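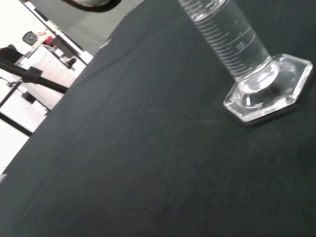
4.2 Perceiving Glassware, or Failing To

The pouring task asks the system to grasp a graduated cylinder, bring its rim over a funnel, tip it, and put it back where it came from. A bored undergraduate can do this while looking at a phone. Our planner, Komness, could not do it at all in the first month, and the reason had little to do with planning. Its pose input came from the depth channel, and the depth channel regards clear glass as a rumor.

We had inherited from the Leitner stack the assumption that an object is a connected blob of points standing above a plane. For mugs and blocks this is fine. For a cylinder on dark cloth, the blob consists of a few returns from the foot, a scatter of returns from whatever lies behind the tube, and a hole. The segmenter would then fit a short, fat object to the foot and report high confidence. We came to distrust high confidence as a general matter.

The version described in this section drops depth for transparent objects and works from two color streams, one at the wrist and one fixed beside the table. The wrist stream sees the base at close range, where beveled edges produce strong highlights, and a small network (Sultent) labels base contour, printed graduations, and rim as separate classes. The graduations turned out to be the most useful of the three. White ink does not care what is behind it, and a ladder of evenly spaced marks gives both the axis of the tube and a scale along it. When fewer than 18 marks are found, Sultent declines to answer, a feature we added after reading its earlier answers.

Axis estimates from the two streams are fused in the table frame. The fixed stream contributes most near the end of the approach, when the wrist is too close to see the rim and the fingers have begun to cover the tube. During that phase the wrist estimate is frozen and its covariance is inflated by hand. We tried learning the inflation schedule. The learned schedule was worse than the one we had guessed, and we report this without pleasure.
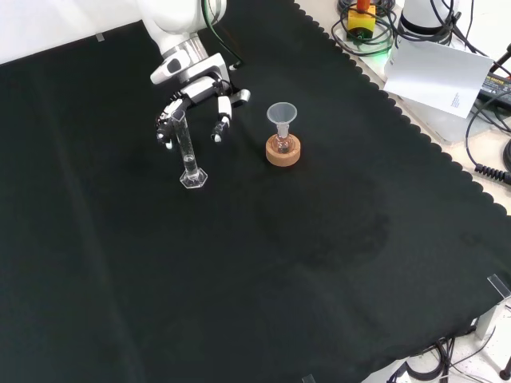 Figure 3. Hand above the graduated cylinder, with the funnel and flask to the right. The fixed stream supplies the rim estimate for poses of this kind.

Finger placement is planned only after the axis has settled, meaning that successive fused estimates differ by less than 2 degrees over a 900 ms window. The planner then samples grasps along the tube and discards any in which a finger link passes through the funnel or its support. Funnels are opaque enough for the ordinary depth pipeline, so the obstacle model is the one part of the scene that comes to us cheaply. The flask below the funnel is modeled as a keep-out volume around its ring stand, with a margin large enough to hide our uncertainty about the neck.

Liquid is not modeled. The controller treats the contents as a fixed mass at a fixed height, an approximation that gets worse exactly as the pour begins. A joint torque estimate corrects the mass afterward, when it no longer matters much.

Parameters were tuned on 210 recorded approaches and then left alone, apart from one change to the highlight threshold in March, which we made, regretted, and reversed. The recordings are replayed through Prumness, our log viewer, which aligns both streams with the planner state and lets a failed grasp be examined from the moment the pose estimate went wrong. In most cases that moment came well before the hand moved. Section 4.3 deals with the remaining cases, in which the pose was right and the fingers disagreed with it.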